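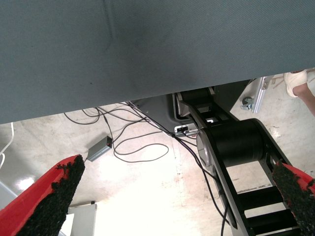

Pince ouverte côté bord de table, câbles et bloc d'alimentation au sol.

Bon, je vous parle du poste à deux bras Dresar, celui qu'on prépare chez Jarnden pour l'assemblage de petits engrenages, et surtout de son entretien (on me pose la question presque à chaque commande !). Je m'appelle Leif Bjarnason et je m'occupe du montage et du dépannage.

D'abord les doigts. La coque rouge ne bouge pas, elle vit sa vie. Le revêtement noir à l'intérieur, lui, est une pièce d'usure : il s'effrite, surtout vers la pointe. Je le remplace tous les 1 000 cycles de prise, et plus tôt si des petits bouts commencent à dépasser – sur une dent d'engrenage, ça suffit pour que la pièce parte de travers. Le jeu de rechange complet est à 89 € et se pose sans démonter le poignet.

Ensuite les câbles, et là je radote. Avant de lancer quoi que ce soit, je me mets à quatre pattes et je regarde sous la table : le voyant du bloc d'alimentation, les connecteurs, les boucles qui traînent. Laissez du mou près des bras, mais attachez le reste ! 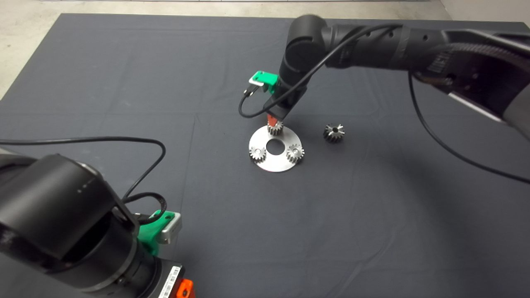
Côté plateau, j'ai fini par adopter un tapis en tissu gris foncé. Une plaque métallique ronde posée dessus, deux pignons sur leurs axes, et le bras travaille par le haut, pince vers le bas. Pour le réglage, je fais descendre le pignon juste au-dessus de la plaque, j'arrête, je regarde l'alignement de l'alésage avec l'axe, et je corrige avant d'aller plus loin. Comptez 60 minutes la première fois, beaucoup moins quand on a pris le coup (Tane Ngata va deux fois plus vite que moi, c'est vexant).

Le boîtier vert du capteur se nettoie au chiffon sec, jamais de solvant. Garantie 3 ans sur les bras, hors doigts et câbles. Pour les pièces, demandez Hywel Ruddock à l'atelier.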